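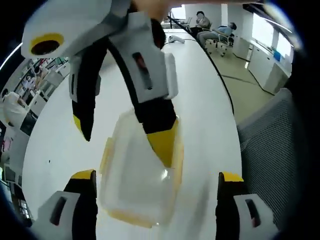 Home News Reviews Events Contact

Grippers and Sensing

Two-handed trial puts Skurkex fingers ahead on clear boxes

May, by Rosalinda Pangilinan

Grurnero has published the first results of a bench comparison between two sets of fingers for its hand-held gripper. The trial covered 231 handovers, in which a container is passed from one gripper to another over a table, and was run in the company's open-plan office under ordinary daylight.

Both sets fit the same tool and use the same wrist camera with a fisheye lens. The first is Grurnero's own stock finger. The second comes from Skurkex and has a softer pad at the tip, with the rest of the linkage left alone. Operators worked in pairs, one holding the giving gripper and one the receiving gripper, and changed places at the midpoint of each session.

Natalia Espinoza, who ran the trial, said clear plastic was chosen on purpose. "An opaque box tells you very little about the camera. With a clear one the tabletop shows through the walls, and the tracker has to work from the rim and the latches."

The Skurkex fingers completed 94 per cent of handovers without a drop or a second attempt. Grurnero has not released a matching figure for the stock finger, saying that part of the log has to be labelled again after a timing fault between the two recorders. Espinoza described the gap as "clear, but smaller on boxes with a stiff lid".

Most failures were in the approach. If the receiving fingers were not opened wide before the box came down between them, one tip tended to touch a latch and turn the box in the giver's grasp. Operators were told after the first session to open fully and wait — a change that makes the early and late sessions hard to compare directly.

The wide lens gave mixed results. It kept both tools in view through the exchange, but the giving gripper often hid most of its own load when it came close to the receiver's camera. Position estimates were least steady at that point. A narrower lens from Aryee was tried for 67 handovers and then dropped when the second gripper kept leaving the view.

Grurnero plans to repeat the work with the grippers mounted on 2 Darnari arms, using the hand-held recordings as the reference motion. Grip force was not measured this time. Espinoza said a force sensor would be added before the arm tests start, and that the labelled recordings would be shared with Skurkex once the timing fault is corrected.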